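Washing a patchwork-patterned countertop mat without ruining the counter or the mat
Posted in Home and Kitchen > Cleaning and Laundry

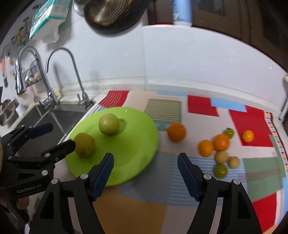
The problem

dishpan_east
Member, 30 posts

I keep a patchwork-patterned mat on my kitchen counter most of the time. Plates go on it, bowls go on it, and bread dough has been rolled out next to it more than once. It has started to smell a little sour at one end, and there is a tea stain that I have gone over with dish soap twice without much luck.

The tag is gone. I bought it at a church sale, so I can't look it up. The top feels like cotton. The back is a smoother fabric and I don't know what it is. There is a thin layer of padding in between, and the edge is bound with a strip that has come loose in one corner.

I would like to know three things. First, can it go in the washing machine, or will the padding bunch up? Second, is there anything that will take out tea without taking out the colors? There are some red patches that I think will run. Third, the counter under it looks dull compared to the rest. It is laminate, put in by the people who had the house before us. I lift the mat and wipe under it on Sunday but not every day. Is that dullness a film that will come off, or is the surface worn?

I have a bottle of Stillia stain spray under the sink and a box of plain oxygen bleach. I would rather use what I have than buy more. The washer is a top loader with an agitator, the old kind, with a hand wash setting that still moves things around quite a bit.

Thanks for any help. I did search first, but most of what came up was about bed quilts.

Viewed 3247 times

Replies

marlow_kitchen
Senior member

I have washed a lot of table runners and mats like this, so I will take your points in order.

Check the red first. Wet a white rag with warm water, press it on one of the red patches, and hold it there for a minute or so. Do it on the back side of a seam if you can get at one. If the rag comes away pink, do not put the mat in the machine and do not soak it. If the rag stays white, try again with a drop of detergent on it. Some dyes hold up to water and let go when soap is added.

If both tests come up clean, you can wash it. With an agitator I would still do it by hand. The padding in these is usually a thin sheet held by the stitching, and it stays put if the lines of stitching are close together. When they are far apart the sheet tears inside and you get lumps you can't fix. Lay your hand flat between two lines. If your whole palm fits, wash by hand.

Fix the corner before you wash anything. A loose binding gets looser in water and the raw edge underneath will fray. A few hand stitches are enough. They don't have to be pretty.

For the wash itself:

Fill the sink or a tub with cool water and stir in a small amount of detergent until it is gone. Lay the mat in flat. Press it up and down with your hands. Don't rub one patch against another and don't twist it. Leave it ten minutes, drain, and press the water out against the side of the sink. Rinse until the water is clear and has no slip to it. This takes more rinses than you expect with padding, and soap left inside is often what causes the sour smell in the first place.

Roll it in a dry bath towel and lean on the roll. Then lay it flat over a drying rack with air under it. Turn it after a few hours. It needs to be dry all the way through before it goes back on the counter. The outside will feel dry long before the middle is. I leave mine overnight and then until the next afternoon.

For the tea, oxygen bleach is the right thing to have, but not until you have done the color test with that too. Mix a little in warm water and dab it on the stain with a cotton swab. Wait, then blot with plain water. Old tea may need this several times. Don't pour the powder on dry. I would leave the Stillia out of it. I have nothing against it for work clothes, but the label on my bottle says to rinse it out fully, and that is hard to do with a padded item that has plates sitting on it.

On the counter, I am less sure. Dish soap and warm water on a soft cloth, then a second cloth with plain water, then dry it. Look at it with the light coming from the side. If it looks even, it was film.

tworooms
New member

just throw it in. I wash mine with the dish towels on warm and dry it on low, never had a problem in years. if it falls apart you get another one, they are not expensive at those sales

dishpan_east
Member, 30 posts

I would rather not lose this one, but thank you. Is yours padded?

tworooms
New member

no it is just flat cloth

counter_and_sink
Member

I can help with the counter part. I did kitchen installs for Oravec for a while and saw a lot of old laminate.

Dull areas under a mat come from one of two things. The common one is residue. Soap, cooking grease and moisture get under the mat, the mat holds them there, and you get a gray cast that regular wiping spreads around. The other is wear. A bit of grit gets under the fabric, the mat slides back and forth when you use it, and over the years it takes the gloss off. A mat does much less of this than a cutting board or a toaster with hard feet, but it does happen.

To tell them apart, clean one small square near the back. Use warm water with dish soap first. If that does nothing, use white vinegar mixed half and half with water. Wipe it on, give it a minute, wipe it off with plain water and dry it. Keep vinegar off any seams in the laminate, and don't let it sit. This is for laminate only. Anyone else reading this who has marble or other natural stone should not put vinegar on it at all.

If the square comes up shiny like the rest, do the whole area the same way. If it looks the same as before, the gloss is gone and cleaning will not bring it back. There are polishes sold for it. Drivaro makes one that I have used on rental units. It evens the look out for a month or two, then it wears off and you do it again. I would not use it where you roll dough. I also would not use any powder cleanser or the green side of a sponge anywhere on that counter. That is how most of the dull counters I saw got that way.

While you have the mat up, look at the seam if there is one underneath. Run a finger across it. If you feel a ridge, water has been getting in and the board below has swelled. Leave the mat off that part and keep it dry. A bead of clear seam sealer will slow it down but it will not make the ridge go flat again.

One thing I disagree with in the first answer is cool water only. If the colors pass the test, I would go warm, up to bath temperature. Cool water does not move cooking grease very well, and a counter mat has more grease in it than a table runner.

marlow_kitchen
Senior member

That is fair. Warm is fine if the red holds. I keep to cool out of habit, mine are older.

dishpan_east
Member, 30 posts

Update for anyone who finds this later. The red patches passed with water and left a very faint pink with detergent. I tested it twice to be sure. I stitched the corner, then did the hand wash in cool water, in and out quickly, with less soap than I would normally use. There was no bleeding onto the light patches that I can find. It took five rinses. The first water was brown.

The tea stain is lighter but still there. I tested the oxygen bleach on the edge and did not like how it looked, so I stopped and I am leaving the stain alone.

The counter was mostly film. Soap did nothing, the vinegar mix took it off. There is a narrow strip along the front edge that stayed dull, right where I stand, so I assume that part is wear. No ridge at the seam.

It took until the second evening for the mat to dry in the middle. The smell is gone so far. I am going to get a second mat so I can switch them. Zillach has a plain unpadded one that the page says can go through a regular wash, and I may try that for the messy days and keep the patchwork one for the rest.

marlow_kitchen
Senior member

Glad it held. If you get the second one, wash it by itself the first time, plain or not.

130 people marked this thread as helpful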